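Skernville Sings

Skernville Sings is an American television competition for community choirs, filmed in the river town of Skernville and hosted for most of its run by the choral conductor Siiri Leinonen. It follows amateur choirs as they learn new music against the clock, and it is loved by choir singers for showing the part of the job that other singing shows skip: the rehearsals, with all their wrong notes, arguments over vowels and sudden, hair-raising moments when a chord finally locks.

Format

Each season begins with 20 choirs. They may come from churches, factories, hospitals, fire stations or simply somebody's living room, but no member can earn a living as a singer. In the opening round every choir performs a song of its own choosing. Those who go through are handed a sealed folder containing a piece they have never seen, and the clock starts as soon as the folder is opened.

The folder round is the heart of the show. Choirs get a single rehearsal day to learn the piece, and the cameras stay with them the whole time. There are no backing tracks. A choir may use a piano while it is learning, but the lid is closed before the performance and everything from then on is unaccompanied. Pitch is given once, by a single singer, and if the choir drifts flat the audience hears it.

Scoring is done by two judges in the hall and by the other choirs. The choirs' own vote counts for half of the total, a rule that has produced some wonderfully generous television. In the second season the Zilterville Ferry Singers gave their top marks to the very group that went on to knock them out, and then stayed behind to teach that group one of their own encores.

Production

The series is made by Grumeck, a small production company that began with radio concerts before moving into television. Its early pitch was for a documentary about one choir preparing for one festival. The competition was added later, and the people who made the pilot have described the finished show as a documentary with a scoreboard attached.

The first episode aired on August 23, 2019. It was filmed at the old Skernville Exchange, a grain hall with a high timber roof and a long, warm echo that sound engineers adore and tenors fear. The hall holds 377 people once the cameras are in, which makes tickets very hard to get. For the finals the show moves across the river to an outdoor stage in Zilterville, where a crowd of 2,000 can join in on the closing number.

Sound is recorded with far more microphones than are ever seen on screen. Every voice section has its own group, and viewers of the online version can switch between the full mix and the altos, say, on their own. This feature was meant as a bit of fun, but choir directors took to it at once, and many now use it as a teaching tool. Hearing a second bass line all by itself, breathing and humming its way under a melody, is a real treat!

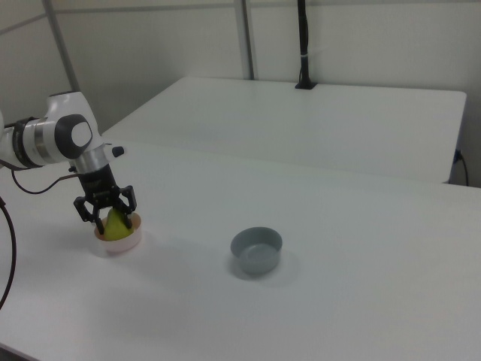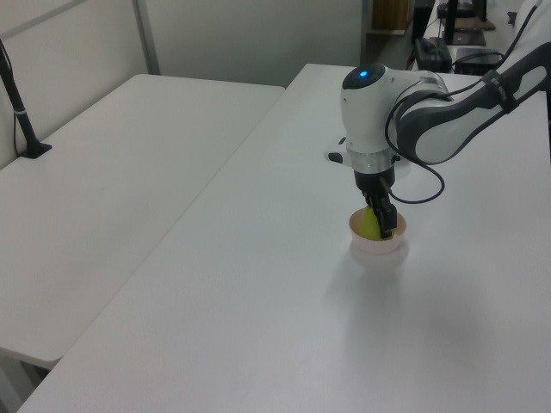
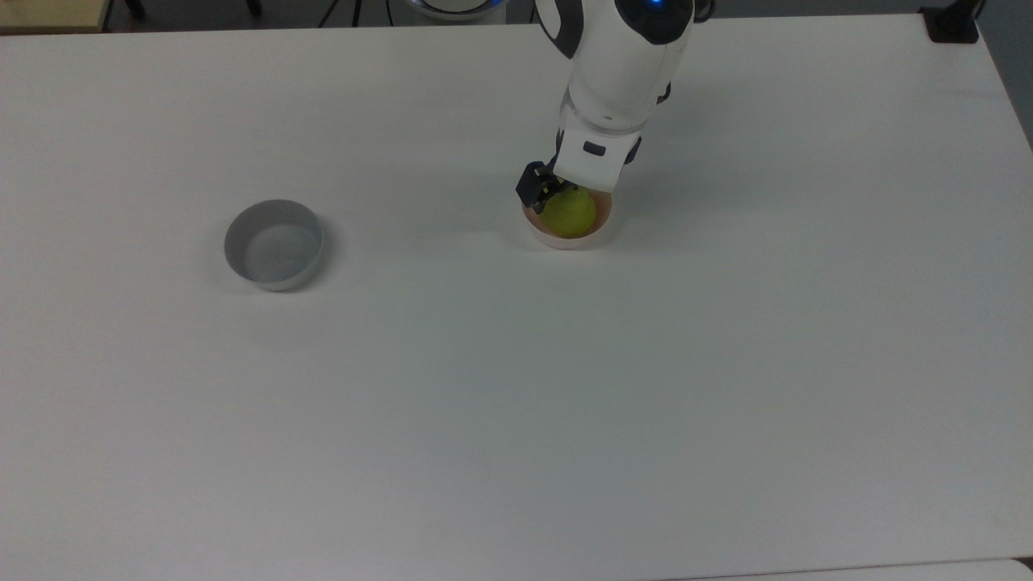

Music

The folder pieces are the show's great gift to choral music. Most are new arrangements, written for the series and kept secret until the day of filming. They range from lullabies and sea songs to old radio hits and one famously tricky setting of a train timetable. A songbook of the arrangements followed the first season, with the parts printed large and the breath marks left in.

The best-known piece is Hämäläinen, a wordless song for six voices that Leinonen built from a tune she learned as a child. It was set as the final folder of season 2 and has since been taken up by school and college groups all over the region. The middle section passes one long note through the entire choir — sopranos to basses and back up again — and on the broadcast the winning choir held it so steadily that the applause began before the last chord had ended.

Reception

Critics were warm from the start, though several found the opening episodes slow. The pace picked up once the makers trusted viewers to enjoy a whole song from start to finish, and later seasons rarely cut away from a performance. Fans tend to name the rehearsal scenes as their favorites. One much-shared clip shows a row of baritones working on the same four bars over and over, getting steadily worse, and then singing them perfectly on the way to lunch.

Some choir leaders have criticized the folder round for rewarding fast readers over fine singers. The makers answered with a small change: from the third season, every choir also receives a recording of its parts, so that singers who learn by ear start on an equal footing.

Related events

A yearly open rehearsal is held in Skernville each June. Anyone may attend, music is handed out at the door, and past contestants sit scattered among the newcomers to help them along. There is no audience and no scoring. The day ends with a sing-through of that season's folder pieces, usually including Hämäläinen, with extra copies for anyone willing to try the low part.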